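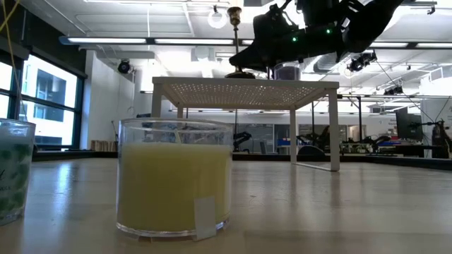

Tomos Bowen asked that the reset step come before the arm check, as operators were powering up with the candles still where the last demonstration left them. Changed as of this version.

Teleoperation station checklist, candle and candlestick task
Site: Tirnport
Inspected by: Tamara Stasiv
Date: 12 March 2019

1. Objects reset to start position: OK
Comment: Glass candles go back by hand. Do not use the arm to reset.

2. Stand level, all feet on the table: OK

3. Glass checked for chips at rim and base: OK
Comment: Run a cloth along the rim, never a bare finger.

4. Follower arm matches leader arm at rest pose: FAIL, then OK
Comment: Wrist was off by 3 degrees. Danylo Tkachuk rezeroed it. Second check passed.

5. Gripper closing force at glass setting: OK

6. Emergency stop reached from operator seat: OK
Comment: Pressed once with arms powered. Both stopped.

7. Cables clear of full arm travel: OK WITH NOTE
Comment: Check again after any change to the mounting. Deisy Inga to add ties at the elbow.

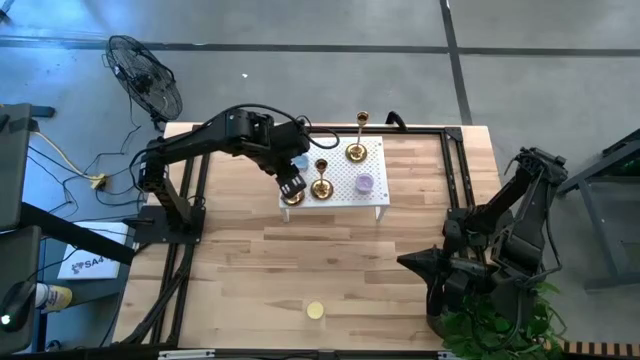 Item 7. Arm over the stand, cable looped at the wrist.

8. Recording starts and stops from pedal: OK
Comment: Last saved demonstration is number 2686. Episode 11 of this session was dropped by the operator and marked as such.

9. Free disk space more than 500 GB: OK

10. Candles unlit, no lighters or matches at station: OK

Open items: cable ties (7). Repeat item 4 before the next session and write the wrist reading on the sheet even if it passes.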